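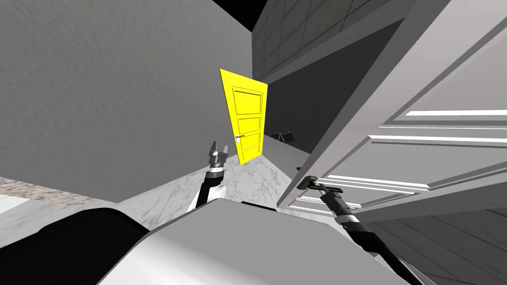 Call for participants: two-arm door opening, Drorstead shared workshop

The Widik build needs two more people from July. Widik is a two-arm robot with parallel grippers, developed at the Drorstead workshop and tested in simulation before anything is tried on the real hardware. Current work covers lever handles: approach, grip, turn, swing the door, hold it while the base moves through.

Position 1, simulation. You will maintain the hallway models, add door types and handle shapes, and keep hinge friction and mass values in line with bench measurements. The log holds 854 runs so far, and failed runs need sorting by cause. Working Python is required. Experience with any physics engine is useful.

Position 2, hardware. You will finish the second wrist, wire the force sensor and build a test door on a free-standing 2 x 4 frame. You should be able to solder, read a wiring diagram and use a drill press without supervision. Training on the mill is available.

Both positions are unpaid. Expect 4 hours a week, evenings from 6:30 p.m. Workshop dues are waived for the length of the project, and parts are paid for from the build budget. Remote work is possible for Position 1 only.

To apply, send a short note on something you have built or debugged, with code or drawings if you have them, to Dymphna Mac Mathúna, Widik build, Drorstead workshop, Clamstead. State which position you want and which evenings you are free.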